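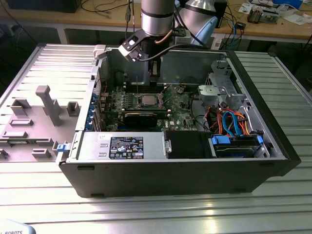
Ticket subject: Plostent teardown kit, left arm stops above target on SATA unplug step
Product: Plostent two-arm bench kit, evaluation unit
Reported by: Virkmont, refurbishing line
Handled by: Lobo support desk
Severity: 3
Status: closed, with one item carried over

Customer report

Virkmont is evaluating the Plostent kit for desktop computer teardown ahead of a purchase decision in March. The stock recipe "tower, side-lying, cable release" halts partway through with fault 38 (approach height not reached). The bench was set up per the quick start sheet: tower on its side on the slatted aluminum table, side panel off and laid to the left of the case, Dell board facing up, gripper brought in from above over the upper part of the board. The arm descends normally, slows, and holds at a height the customer describes as "a hand above the memory." It does not retry. Clearing the fault and restarting the recipe gives the same result.

Customer has already tried: power cycle of both controllers, reseating the gripper cable at the wrist, reloading the recipe from the supplied drive. No change.

Entry 1 -- Lobo support

Fault 38 is raised when the commanded approach height and the measured height differ by more than the recipe tolerance for longer than the settle time. It is a position fault and does not indicate a collision. Please send:

The fault log from the left controller
The tool definition file currently loaded
The recipe revision, shown at the bottom of the Run page

Do not raise the tolerance to get past the fault. The next move in this recipe is lateral, and at the wrong height the finger can catch the memory latches.

Entry 2 -- Virkmont

Files attached. Recipe revision is 19. Tool definition is whatever shipped with the kit; we have not edited it. Log shows fault 38 on every run, always at the same step. The right arm is parked behind the left one and is not used by this recipe.

Additional observation: the recipe completes without faults if we run it with no computer on the table. It also completes on a slim case. It only stops on the full towers.

Entry 3 -- Lobo support

Thank you, the slim case result is useful. Log reviewed. Commanded and measured heights agree until the last part of the descent, after which the measured value stops changing while the command continues. The controller is limiting the move. Two functions can do this:

a) The keep-out volume around the case wall
b) The cable guard, which limits wrist travel when the tool line is close to its bend limit

The log does not say which one is active. To find out, open Diagnostics, Motion Limits, and run the recipe in step mode. The active limit is highlighted when the arm holds.

Entry 4 -- Virkmont

Step mode done. Highlighted limit is the keep-out volume, front wall. Cable guard stays inactive through the whole move.

We measured the case. The upper right corner has a gray metal drive cage with a rounded plastic bracket on it. Is the software treating the cage as part of the wall?

Entry 5 -- Lobo support

Yes, very likely. In revision 19 the case template is picked by outer height. All full towers get the same template, and that template assumes a deep drive cage extending well toward the board. The keep-out volume is drawn around the assumed cage, with a margin added. On a case with a shorter cage, the arm is kept away from space that is open.

Slim cases use a different template with no cage, which explains why they pass. With nothing on the table, no template is loaded.

Fix, in order:

Park both arms and switch the left controller to Teach.
Open Templates and copy "tower, full" to a new name. Do not edit the original. Updates overwrite it.
In the copy, select Cage and choose Touch Off.
Jog the finger tip to the inner face of the cage, then to its lower corner, and confirm each point.
Set the margin to 4 mm. The default is larger and is meant for unknown cases.
Save, assign the copy to the recipe, and run in step mode at low speed before running in Auto.

Use the white finger tip for the touch points. The hinged bracket on the gripper is not a reference surface, and touching off on it will shift the volume.

Entry 6 -- Virkmont

Template copied and taught. First attempt failed: Touch Off rejected the second point as "out of plane." We had touched the plastic bracket instead of the metal. Second attempt accepted. Step mode run completed and the arm reached approach height. Auto run completed 3 times on the same case with no fault 38.

New issue on the third run. The gripper closed on the correct SATA plug, but the pull direction was off and the plug stayed in. No fault was reported and the recipe moved on as if the cable were out.

Entry 7 -- Lobo support

Pull direction is taken from the connector library and not from the case template, so this is a separate cause. Check that the connector type is set to "SATA, straight, latch" and not "SATA, straight." The latch version presses the release before pulling.

The missing fault is a known gap. Revision 19 checks grip width after the pull but does not check that the plug moved. A pull check is available as an optional step: Recipe, Insert, Verify Release. It adds around two seconds per connector. We recommend it on every cable until the line is proven.

Entry 8 -- Virkmont

Connector type was set to the version without the latch. Changed. Verify Release inserted after each SATA step. Ran the recipe again on the same tower and on a second one with the same cage. Both completed, and Verify Release passed on all cables.

Comment for the evaluation: selecting a template by outer height alone is not adequate for mixed stock. Our intake has several cage depths in the same size of case, and teaching one template per model costs operator time the quote from Skutcombe did not include. Please state whether this changes in a later revision.

Entry 9 -- Lobo support

Forwarded to the recipe team as a feature request -- template selection by model label or by a touch probe routine. No revision has been assigned. Skutcombe has been copied as the reseller so the teaching time can be added to the quote.

Fault 38 resolved by custom template. Missed release resolved by connector type and Verify Release. Closing. The feature request stays open under its own number and Virkmont will be notified of changes to it.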